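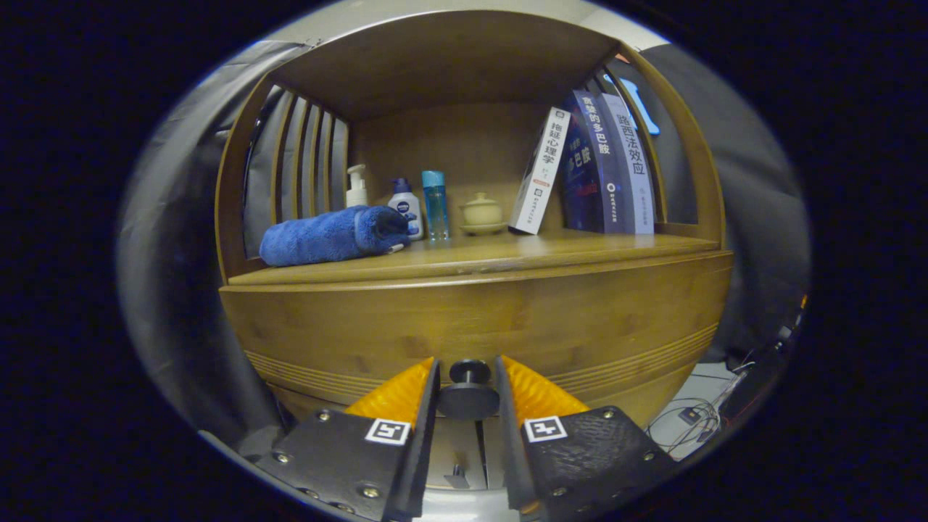 11/27/24
By Perihan Keskin

Malier Grip Check Kit: what's in it, and how we'd like you to use it

I get more mail about this kit than anything else we sell, and most of it comes down to one question: do I really have to do the checks every time? Yes! Sorry. I wrote the routine, I do it myself every morning, and I still grumble through it.

The kit is for anyone recording tasks with a hand-held gripper in rooms with ordinary stuff in them. Shelves, bottles, books, towels, the good teapot. It fits the Curnside hand-held tool and the older Rezaei one (for the Rezaei you need the long screws, which are in the small bag, please don't throw out the small bag). You get 4 spare finger pads, 2 printed marker plates, a screwdriver, a lens cloth, a gauge block and the practice card. Weight of the whole thing in its pouch is 300 grams.

Before you pick anything up

Look at the markers first. Both of them have to be clean, flat and fully stuck down, corners included. A lifted corner looks like nothing at all to you and me, and then the finger width comes out wrong for a whole session and you get to explain it. Wipe them with the dry side of the cloth. No alcohol, it eats the print.

Then the pads. Pinch the gauge block and let it hang. If it creeps, change the pads, both sides, even if only one looks tired. Write the change in your log with the session number. I know people who keep this on their phone and that's fine, so long as somebody else can read it later.

Then the screws. Snug, and stop there. The plates are softer than they look and I've stripped more of them than I'd like to admit.

Setting up the shelf

Our house rule is to leave real things real. Don't peel labels, don't turn every bottle to face front, don't stand the books up straight if they were leaning. What you do have to sort out is anything that could hurt somebody or end up on the floor in pieces:

- Caps closed and pump heads locked before the first take.
- Ceramic and glass picked up over the shelf, never out past the front edge. If the lid is loose on a pot, the lid and the pot are two separate picks.
- Cables out of where your feet go. I put this in bold in the printed card and people still skip it.
- Names, mail, pill boxes and photos of people go in a drawer. Book titles and shop brands can stay unless your own site says otherwise.

Ask before you record in someone's home, and ask again if you come back on another day. A yes from last month doesn't cover today. We put a one-page consent sheet in the pouch, and it's short on purpose so people will read it.

How fast is too fast

Slower than you think. If you'd be nervous watching a kid move that quickly next to a teapot, it's too quick. Soft things like towels need a wider opening and a moment of stillness before you lift. Tall slim bottles want a grip below the middle. Books, take from the spine and tip them out first, please, no yanking!

Stop the take if a marker goes out of view for long or if you bump the shelf. Keep the bad take, tag it, start a new one. Deleting mistakes is the one thing I'm strict about.

Ordering

The kit is $142 and the pads are sold separately too. Orders placed now go out in December with the new practice card, which has the Udura log format on the back. If you already own a kit, write to me and I'll mail you the card for free.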